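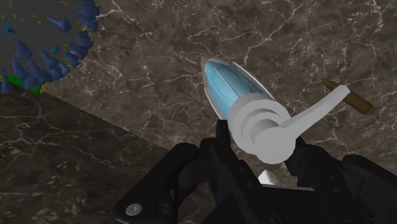

Step-and-Repeat and Press Line Checklist
Skumico Theater, premiere of "Borkano"
Last updated: August

Walk the line in order and write a comment next to anything marked No or Fixed. The sheet goes to the house manager before doors.

1. Backdrop frame level, feet weighted on both sides
Yes. Two sandbags per foot. The left end was leaning toward the lobby doors and was reset.

2. Backdrop fabric pulled tight, no loose hem at floor level
Fixed. Hem was long enough to catch a heel. Taped behind the frame.

3. Carpet edges taped the full length
No. Tape lifts at the seam near the car drop. Vashisht Events to redo it after the afternoon rain check. Recheck at 4:30 p.m.

4. Carpet free of ripples, staples and cable
Yes. One staple pulled near the first interview spot.

5. Photographer pen barrier locked together, no gaps
Fixed. 3 sections were standing but not pinned. All pinned now. Do not let anyone hang bags on the front rail.

6. Riser for back row photographers
Yes. Steps have white edge tape. No handrail on the street side, so that side is closed off with a rope. Photographers go up from the theater side only.

7. Stepladders
No ladders past the pen entrance. Same rule as last premiere. Two people asked already.

8. Lights on stands
Stands weighted, safety cables on. The stand closest to the fan area was moved back because the legs stuck out into the walkway. Lamp heads get hot, keep the drape clear of them.

9. Cable runs
Covered with ramps at both crossings. The ramp at the TV crews' crossing is missing an end piece. Cone placed there for now. Prevari Rentals is bringing a replacement.

10. Arrival lane
Curb clear. Cars stop past the hydrant, one at a time. Door opener stands on the curb, not in the street. Confirm the lead driver has the new stop point, the old map has it on the wrong side of the entrance.

11. Fan area
Barriers locked, exit gate opens outward and is not blocked. Limit posted at the gate is 588. Security to close the line when the clicker reaches it, even if there looks to be room.
Comment: no selfies over the rail while a car is unloading. Staff should say so early, before the first arrival.

12. Lobby exits
All doors open from inside without a key. The poster stand in front of the east door was moved to the wall. It was moved back once already, so please check again at doors.

13. House capacity
944 seats. Both wheelchair rows open and clear. No extra chairs in the aisles for guests of the cast.

14. First aid
Table is inside the lobby by the coat check. Kit is full. Cold packs added. Water for the press pen is on a cart, not on the floor.

15. Radios
Channel 2 for the carpet, channel 3 for the house. The battery on the pen radio was low and was swapped.

Open items: 3 and 9. The carpet does not open until both are closed and initialed.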